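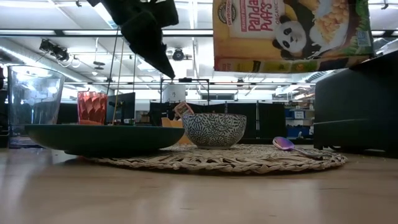 Murnolia Regional Health Council
Minutes of the meeting of 02/02/2025

1. Minutes of the previous meeting
Approved with one correction: in item 4, "visitor limits" replaces "visitor ban".

2. Mask rule in clinics
The council reviewed the winter mask rule for clinics and nursing homes. Confirmed flu cases in the region stand at 1,778 for the season. Weekly admissions at Dramville General fell to 89, below the threshold set when the rule was adopted. Staff proposed ending the rule for waiting areas and keeping it on respiratory wards. Nursing homes would keep it until the next review.
Carried, none opposed.

3. Vaccine supply
Sayegh has delivered 400 of the 2,000 doses ordered. The rest is held up at the cold store pending a temperature log. Until the log is received, doses go to nursing homes first - walk-in sessions at Dramville remain suspended. 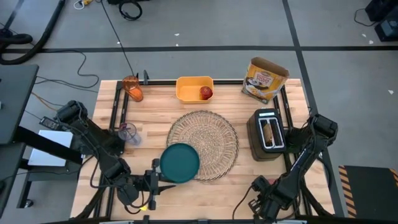 Furholm objected that its residents had already been moved once from the walk-in list to the appointment list, and asked for a firm delivery date before any further change. No date could be given. The request was noted and will be sent to the supplier in writing.

4. Reporting
Weekly case figures will use the new form. Late entries are to be marked as such and not added to the following week.

5. Other business
The school absence survey is deferred to July. Room booking for the next meeting is unchanged.

Meeting closed.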